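Why Is Aluminum Everywhere?

Look for something made of aluminum in your home and you will not have to look for long. 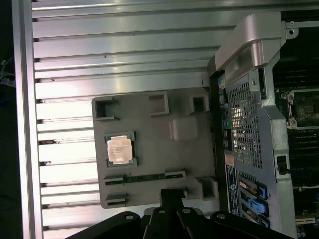

Soda cans are made of it. So is the foil in the kitchen drawer, and so are many window frames, ladders, baseball bats and bicycle parts. A hundred and fifty years ago most families did not own a single thing made from this metal. This page explains where it comes from, why it took people so long to get hold of it, and what happens to a can after you drop it in the recycling bin.

What kind of stuff is it?

Aluminum is a metal, and it is also an element. An element is a substance made of only one kind of atom. Iron, gold and copper are elements too. Steel is not an element. It is mostly iron, with a little carbon and sometimes other things mixed in.

When you mix a metal with something else to change how it behaves, the mixture is called an alloy. Pure aluminum is quite soft. Most of the aluminum you meet is an alloy, with small amounts of magnesium, silicon, copper or zinc added to make it stronger.

In some countries people spell the word "aluminium" and say it with an extra syllable. It is the same metal.

Where does it come from?

There is more aluminum in the Earth's crust than any other metal. The crust is the hard outer layer of rock that we live on. But you will never dig up a shiny lump of aluminum in your yard. In nature it is nearly always joined to other elements, especially oxygen, and it holds on to them very tightly.

Most of the aluminum we use starts as a reddish rock called bauxite. It forms in warm, rainy places, where water trickles through the ground for a very long time and washes other minerals away. Bauxite is often close to the surface, so miners can scrape off the soil and dig it from big open pits. Australia, Guinea, China and Brazil all have large bauxite mines.

From red rock to white powder

The bauxite is crushed and mixed with hot, strong chemicals. The part with the aluminum in it dissolves, the way sugar dissolves in tea. The rest does not, and it is filtered out. What is left behind is a red mud that has to be stored carefully because it can harm rivers and farmland.

The dissolved part is then turned back into a solid and heated. The result is a fine white powder called alumina. It looks a bit like salt. Alumina is aluminum and oxygen joined together, so there is still one more job to do.

From white powder to metal

To pull the oxygen away, you need electricity – a lot of it. The powder is dissolved in a bath of melted mineral that is hotter than any kitchen oven can get. A strong electric current runs through the bath. Melted aluminum sinks to the bottom, where it can be drawn off and poured into molds.

The factory where this happens is called a smelter. Smelters are often built near dams or other places where there is plenty of electricity. Iceland has no bauxite mines at all, but it does have smelters. Ships bring the white powder in and take the metal away.

Why was it once so expensive?

Scientists first made small bits of aluminum in the 1820s, using a slow and difficult method. For years afterward it was a luxury. When the Washington Monument was finished in 1884, a small aluminum pyramid was placed on the very top, and people came to admire it before it went up.

Two years later, in 1886, two young men found the electric method. One was Charles Martin Hall in the United States. The other was Paul Héroult in France. They did not know about each other's work. The price of aluminum fell quickly, and before long it was being made into pots and pans.

What is it good for?

First, it is light. A block of aluminum weighs only a third as much as a block of steel the same size. That matters for airplanes, because a lighter plane needs less fuel.

Second, it does not rust. Rust is what happens when iron joins up with oxygen and water. Aluminum joins up with oxygen too, but it makes a thin, hard skin that sticks to the metal and keeps the air out. If you scratch the skin, a new one forms right away.

It also carries heat and electricity well. Many of the big power lines that cross the countryside are aluminum, usually with steel in the middle for strength.

It is easy to shape, too. Warm aluminum can be pushed through a hole to make a long piece, like modeling clay through a toy press. The piece comes out with the same shape as the hole. This is called extrusion, and many window frames are made this way. Aluminum can also be rolled between heavy rollers again and again until it is thin enough to be foil.

What happens to an old can?

Aluminum can be melted and used again, and it does not wear out when you do this. Making new metal from old cans takes only a small part of the energy needed to make it from bauxite – you can skip the mine, the red mud and the electric bath.

At the recycling plant, magnets pull out the steel. Aluminum does not stick to a magnet, so it has to be sorted another way. The cans are shredded, heated to remove the paint, and melted in a furnace. The metal is cast into large blocks, and the blocks are rolled into sheets. Many of those sheets become cans again.

Try it yourself

You will need a fridge magnet, an empty soda can and a steel food can. Ask an adult to check for sharp edges first.

Hold the magnet against each can. It will stick to the steel one but not to the soda can, unless your soda can is made of steel, as some are in other parts of the world. Then go around the house and test door handles, spoons, pans and chair legs. Write down which ones the magnet sticks to.

Remember that a "no" does not prove something is aluminum. Brass, copper and some kinds of stainless steel will not hold a magnet either. Weight is a good second clue. If the thing is silvery, feels light for its size and ignores the magnet, aluminum is a good guess.

Words to know

Alloy: a metal mixed with one or more other substances.
Alumina: the white powder made from bauxite.
Bauxite: the rock most aluminum comes from.
Extrusion: shaping something by pushing it through a hole.
Smelter: a factory that gets metal out of its ore.

Written by Viorica Văduva
Last updated 17 December 2023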